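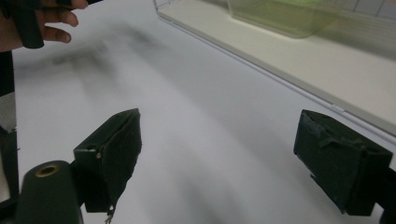

How long do leftovers keep in the fridge? Three to four days for most cooked food, if it went in within two hours of being served.

That rule has been printed on so many fridge magnets that few people read it anymore. The town of Prirnitz tried something different last May. The local food co-op, Herrero, asked 46 households to write down every cooked dish they threw out over the month, along with the reason. Most had expected to blame big holiday-style meals. The diaries pointed at rice, pasta and half portions of soup.

The reasons were dull ones. People forgot what they had. They moved a dish to the back of the shelf to make room for milk, and found it again when it smelled. Several wrote that they had cooked for four out of habit, years after the children had moved out.

Herrero's advice since then has been simple. Write the date on a strip of masking tape and stick it to the lid. Keep one shelf at eye level for food that has to be eaten next. Cool a large pot of stew by dividing it into shallow portions, and don't leave it on the stove overnight. Rice gets a stricter rule than the rest: into the fridge within an hour, eaten the next day.
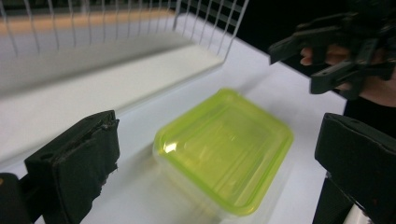

One woman in the Dillier neighborhood said the tape did more for her than the shelf did, and that she now plans lunch by reading dates. She still loses a pot of soup now and then, she said, usually in a week when her work hours change.

The freezer helps, but only if it is used early. Food frozen on the fourth day comes out as four-day-old food and should be eaten soon after it thaws. Soup and beans freeze well. Boiled potatoes turn grainy, and cream sauces tend to split - a quick whisk over low heat brings some of them back.

The co-op put the cost of the thrown-out food at roughly $50 per household for the month. A second round of diaries is planned, this time with 100 households and a separate column for bread, which was left out of the first one and drew complaints.

The shop at Brirolico Street sells the masking tape by the register. Blank diary pages are free, and completed ones can be dropped in the box next to the bottle return.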